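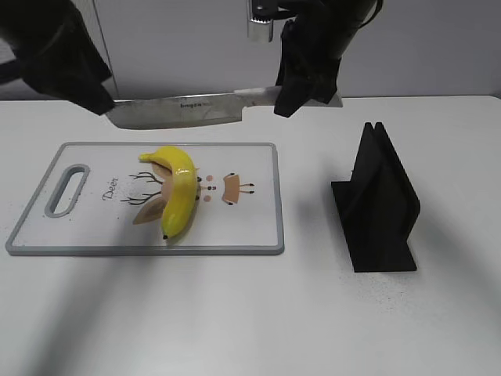 *Two grippers hold the kitchen knife over the board and banana.*

The Hullon kit is sold by Floststead for kitchen trials, and its product lead wants buyers to know what they are getting. "It's two arms, the software and 6 days of support," she told us. "You bring the table."

Knives were the hardest part. "A wide blade is awkward for one hand. With two you can keep it level, but both have to agree."

Over 55 kits have been ordered. The next update, Miranda, is due in November. "It's slow," she said. "We tell people that first."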